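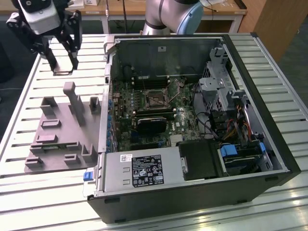

旧台式机拆开以后，处理器已经取下来了，主板上的插座要不要马上盖起来？
当天接着装就可以先敞着，但手和工具要绕开那一块；只要人离开工位，就把塑料保护盖扣上。盖子找不到的，用干净的防静电袋折一下罩住，别用纸巾，纸巾的纤维会挂在触点上。

四月，Hitside 工作间，下午记

423 号机。黑色立式机箱，放倒在铝条台面上做，侧板拆了，绿色主板。Sosden 这一批里的，登记单上写的故障是“有时候不开机”，没有别的说明。单子上型号一栏写 Talton，后面的后缀看不清，像是被水泡过的圆珠笔字。我按机箱后面的标签补了一遍，原来的字没有涂掉，留着对照。

上午做的事
先在外面看了一圈。电源线插口没有松，前面板的开机键按下去回弹正常，USB 口里有灰，其中一个舌片有点歪，用塑料镊子拨正了。没有通电，先拆。
侧板的螺丝里有一颗滑丝，十字口已经磨圆。垫了一小片橡皮筋再拧，第二次拧动了。这颗不再用，从配件盒里换了同规格的，旧的扔进废螺丝罐。以后碰到这种情况不要直接上电动批，上个月有台就是电动批一带，螺丝头整个没了，最后只能钻掉，铁屑落得到处都是，清理比修机器花的时间还长。
侧板打开后先拍照留底，再动线。照片只拍线的走向就够了，重点是前面板那排小插针，颜色和方向都要看得出来。这个型号的排针旁边印的字很小，戴放大镜也费劲，照片放大了反而清楚。
灰不算多，集中在风扇和散热片的缝里。用软毛刷往外带，吸尘器的管口放在旁边接，不贴着板子吸。风扇叶片用手指按住再刷，免得转起来。机箱底部的角落里有一团线头一样的东西，夹出来看是地毯纤维，大概一直是放在地上用的。

处理器和插座
散热器拆得比较顺。先拧松对角，再拧另外一对，轮着来，最后一起提起来。没有硬拔。旧导热膏已经发硬，边上一圈成了粉，中间还有一点黏。处理器取下来放进透明小盒，盒盖上贴了机器号。插座里用灯斜着照过，触点一排排看下来没有发现歪的，也没有膏。
擦旧膏用的是无绒布加异丙醇，从外往里擦，擦一下换一个面。布不要蘸得太湿，拧不出滴就行。处理器侧边那点膏用棉签，棉签头散开了立刻换。
新膏用的 Nazari 那支灰色的，还剩半管。挤的时候前面一小段先挤在废纸上，那一段有点出油。这支开封日期没人写，我在管身上补写了“四月前已开”，用完就换新的，别再往后拖。
还没有涂，等内存测完再说。原因在下面。

内存
这块板上两组内存槽，插座两边各有一组。原来装着的内存条我先没有动，记下位置，再按手册对了一遍通道。手册里的图是横着画的，机箱放倒以后看过去正好要转一下，第一遍我对错了，第二遍把手册也横过来放才对上。手册那一页我折了角，下一个做同型号的人直接翻。
金手指看着有点暗。拔下来用橡皮轻擦，擦完用刷子把橡皮屑刷掉，再用无绒布过一遍。橡皮用白的那种，带砂的那块蓝橡皮不要用，已经从抽屉里拿出来放到文具盒去了。
插槽里面用气吹吹过。没有用压缩罐，罐子快空的时候会喷液，上次喷在板子上等了好久。
重新插的时候听到卡扣的声音，两头都到位。这个型号的卡扣偏硬，按下去要均匀用力，板子下面最好有支撑。机箱平放的时候问题不大，立着按就会看到主板往里弯，所以这一步一律放倒做。
原来想直接把处理器装回去一起测，后来停下来了。登记单上“有时候不开机”的描述太含糊，如果全部擦干净、全部重插，即使好了也不知道好在哪里。所以这次分开做：内存先拿到测试机上单独跑，跑的时候机器这边只处理电源和插座，哪一步有结果记哪一步。
内存测试排了 36 小时，用的是靠墙那台测试机。屏幕上贴了条子，写了机器号，请大家不要关显示器后面的插排。要用那个插排的人用窗户那边的。

扩展卡和芯片组散热片
黑色扩展卡带深色散热片，先拆挡板螺丝，再压插槽尾部的卡子，慢慢提出来。卡子很小，用塑料撬棒压，手指够不到。卡上的散热片没有松。金手指同样处理。卡本身装防静电袋，和内存的袋子分开放，袋口朝上，别叠着压。
主板上银色的小散热片没有拆。固定得很牢，用手轻轻碰没有晃动，下面的导热材料先不管。以前的做法是见到散热片就全部拆下来换膏，我不赞成，这种小片的卡脚很脆，断了没有配件可以换，最后得用胶粘，粘上以后下一次就更麻烦。除非温度明显不对，不拆。

电源
原装电源 400 瓦。拆下来单独测，按老办法接负载板，待机的 5 伏先量，再量其他几路。待机这一路稳定，没有跳。主输出带负载以后也在范围里。用手晃主供电插头的时候读数掉了一下，再晃没有重现。
换了一根表笔再测，还是没有重现。不能排除是表笔自己接触不好，旧表笔的红色那根根部已经有裂纹，早就该换。红表笔已经剪断扔掉，免得又有人从垃圾桶里捡回来用。
插头里的端子用灯看过，有一个孔比旁边的稍微大一点，像是被撑开过。用细针把弹片往里拨了一点，拨完重新插拔，手感紧了。这是目前最可疑的地方，但也只是可疑。先不下结论，在单子上写“主供电插头端子松，已处理，待观察”。
风扇声音正常，外壳不拆。电源内部不在我们的修理范围里，有问题就整个换，这一条以前就定过，重新写在这里是给新来的人看的。电源拔了线以后也不要去碰里面。

主板电池
纽扣电池量了一下，偏低，换新。旧电池的正负极用胶带贴住，放进电池回收盒。换的时候有人习惯用金属镊子夹，不行，会短接，用塑料的。换完以后时间和启动顺序都要重设，这一步等装机以后再做，已经在流程单上打了空框。

台面
铝条台面好用的地方是夹具能直接固定，缺点是条和条之间有槽，小螺丝掉进去要用磁棒吸。今天就吸了一回。灰色的打印底板放在台子左半边，机箱放中间偏右，两样之间留出手能伸进去的空当。底板上有立柱，也有 U 形的架子，拿长螺丝刀从上面过的时候注意别碰到高的那根。它是打印件，碰一下可能没事，碰多了不好说。
机箱直接放在铝条上会滑，也会刮漆。我找了一块薄的防静电垫裁好备用，下一台开始用。裁的时候四角剪成圆的，原来那块方角的总是翘起来挂住螺丝刀。裁剩的窄条别扔，放螺丝正好，螺丝不会滚。
螺丝分开放：机箱的、主板的、电源的、扩展卡挡板的，各放一格。以前混在一个碗里，结果有一台把长螺丝拧到了侧板里面，顶到了线。短的和长的看着差不多，手上一比才知道。格子上面的标签是铅笔写的，已经模糊，今天用油性笔描过。
防静电手环检查过，导通正常。夹子夹在机箱没有喷漆的金属上，夹在黑漆上等于没有夹。

还没做完的
内存结果出来以后再决定下一步。通过了就用原来的内存条装回去，没有通过就从 Sosden 的备件里领一条，领的时候登记，登记本在门口的架子上，笔用绳子拴着。
处理器装回去之前再看一遍插座。对准缺口，放下去，不用力，压杆按到底。然后涂 Nazari，量宁可少一点，上次有一台涂多了，膏被挤到边上，擦了很久。
散热器螺丝先带上几圈，再对角拧紧。
第一次通电不盖侧板，只接最少的东西，看能不能进到设置画面。能进，就关掉、断电、等一会儿，再开，反复几次。原来的故障是“有时候”，开一次能亮说明不了什么。最好隔一夜冷着再开一次，早上第一次开机的结果单独记一行。
扩展卡最后装。如果装了以后又出问题，至少知道从哪里查起。
线要重新理。原来的线是用铁丝扎的，外面有一层塑料皮，皮已经破了。换成魔术贴的扎带，剪短，别留长尾巴。靠近风扇的那一股往框边压一压。

给接手的人
如果我不在，别急着把机器装好。拆下来的东西都在架子中层那个蓝色周转箱里，盒和袋上都有机器号。处理器盒子在最上面，不要在上面压东西。电源单独放在箱子旁边，插头用袋子套着，那个端子我想再看一次，麻烦先不要反复插拔。
登记单夹在箱子侧面。上面打勾的是做完的，画圈的是做了但不放心的，空着的是没做。画圈的请不要替我改成打勾。
测试机跑完会停在结果页面，先把错误数和地址抄下来，再按键退出，一退出就没有了。抄在这一页背面就行，用不着另外找纸。抄完把内存条装回防静电袋，袋子上标原来的槽位。

零碎
异丙醇快用完了，瓶子倒过来还能挤一点。已经写到采购单里，和无绒布一起。
Talton 的手册有两个版本，目录几乎一样，内存那一页的图不一样。架子上新旧都留着，用之前对一下主板上的版本号，我在旧版封面上画了一道斜线。
磁性螺丝盘别放在硬盘托架旁边，我收到台子另一头了。
吸尘器的滤网该倒了，今天吸到后来声音发闷。倒的时候拿到外面去倒。
新表笔到了以后先用已知的电池校一遍再挂上墙，挂钩留给它，旧的黑表笔还能用，先和它配着。
下午收工前机箱上盖了一块防静电布，插座的保护盖在抽屉里找到了，已经扣上。机箱没有搬，还放在原处，明天接着从插座这一步看起。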